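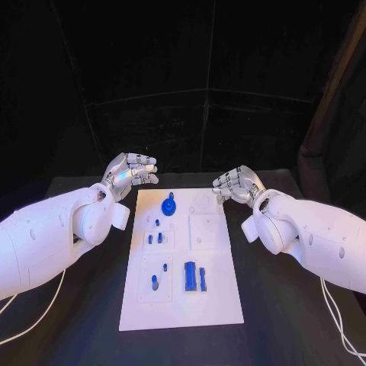

Two-Arm Task Board: Project Report
Ilgın Yaman and Kaan Akgül
Advisor: Nurhan Ersoy
May 12, 2021

1. Background

Our project was to build a practice board for a two-arm robot with humanoid hands, and to write the software that moves the hands between the parts on it. We worked in the Felleck shared workshop, where the arms are set up on a table inside a black fabric enclosure. The arms and hands were already there when we started. The board, the parts, the cable routing and the control program are our work.

We named the board Polen. Earlier groups at the workshop practiced on loose household items, which made it hard to repeat a test the same way twice. We wanted something that stays put and has a known position for every part.

2. The board

The base is a white rectangle that lies flat on the table with its short side toward the robot. Square plates are raised slightly above it and held by screws at the corners. Making the plates separate from the base took longer to draw up, but it means one plate can be taken off and changed without making the whole board again. We used this twice, both times after getting a hole too tight.

All the movable parts are blue. We first made them light gray and the camera program kept losing them against the base. There is a round knob with an upright handle near the top, five pegs of different heights and widths, and two rectangular blocks that stand next to each other with a small gap. The gap between the blocks is the hardest feature on the board for the hands we have.

Not every position is filled. One plate on the right has no part in it, and so does the ring-shaped recess in the upper right corner. These are drop-off places for the transfer tests.

3. Cost

The total was 3,430 in workshop credits. Of this, 800 went to the base and the rest to plates, parts, screws and cable. Our first budget did not include a second set of pegs, and we should have planned for it.

4. Control program

The program has 2 modes. In the first, a person drives both arms and the joint positions are saved. In the second, the program plays back a saved motion and corrects the end position using the camera. Sarla Kashyap wrote the correction step for her own project last year and let us build on it.

Every run begins from the same ready pose. The hands are held over the top corners of the board with the palms facing each other and the fingers slightly curled, and the knob sits between them. We tried a wider pose at first, with the hands out past the sides of the board. It was safer but slow, and the wrists had to turn a long way before each grasp.

5. Cables

The thin white cables hang from the undersides of the arms and run out over the table toward the near corners. They need some slack or they pull when the arm is fully extended, and with too much slack they drift onto the board. We have not found a routing we like. Sofia Sampaio suggested clips along the forearm, but we did not want to put adhesive on the casing without asking.

6. Results

Turning the knob with either hand works well. Picking up the thicker pegs works in most runs. The thin pegs are less reliable – the fingertips are smooth and the peg tends to rotate as the hand closes. We put a strip of rubber tape on the fingers for one afternoon and it helped, but it left residue and we removed it.

Handing a peg from one hand to the other has worked only in the first mode, with a person driving. In playback the two hands are slightly out of time with each other and the peg gets dropped.

7. Remaining work

- Fix the timing between the arms in playback
- Remake the narrow block with a rounded top edge
- Add a printed sheet with part positions to the Skistwood folder
- Find a cable routing that stays clear of the lower plates

The drawings for the base and all plates are on the workshop drive under Polen. Anyone making a new plate should use the second version of the hole pattern, as the first has the corner screws too close to the edge.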